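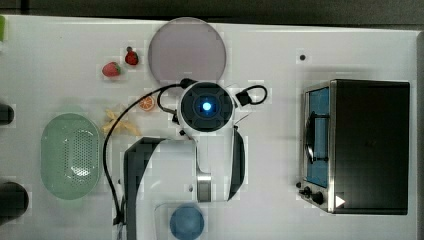
## 4. Setting Up a Play Kitchen Corner

This section applies to the Kana play kitchen set, item 3220, when used in a classroom or waiting area. Read Section 3 (Unpacking) before you begin.

1. Choose a level spot away from doors, heaters and stairs.
2. Place the table so that children can reach it from at least two sides.
3. Sort the play food by type. Fruit, bread and dishes are stored in separate bins.
4. Check each piece for cracks, loose parts and sharp edges. Remove any damaged piece at once.
5. Set out a small number of pieces at first. A plate and a few pieces of fruit are enough for one child.

**Caution:** Small pieces are a choking hazard. Do not allow children under three to use the set.

### 4.1 Cleaning the Table and Pieces

Wipe the tabletop at the end of each day with a soft cloth and mild soap. Do not use bleach or scouring pads. Hard plastic pieces may be washed by hand in warm water and must be left to dry fully before they go back in the bins.
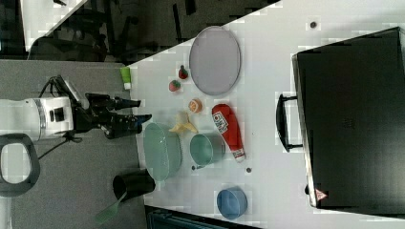 Fabric pieces are to be washed by hand only and laid flat to dry. Do not place them in a tumble dryer.

**Note:** Light-colored tabletops may stain if paint or marker ink is left overnight. Gradard surface cleaner may be used on stains. Test it first on the underside.

### 4.2 Storage

1. Return all pieces to their bins and close the lids.
2. Stack the bins no more than two high.
3. Record any missing pieces on Form 1871, and keep the form with the set.

Replacement pieces may be ordered from the Olatunji parts desk or through the Zerkthorpe office. Quote the item number on every order. Orders received before noon in June and July are handled on the next working day.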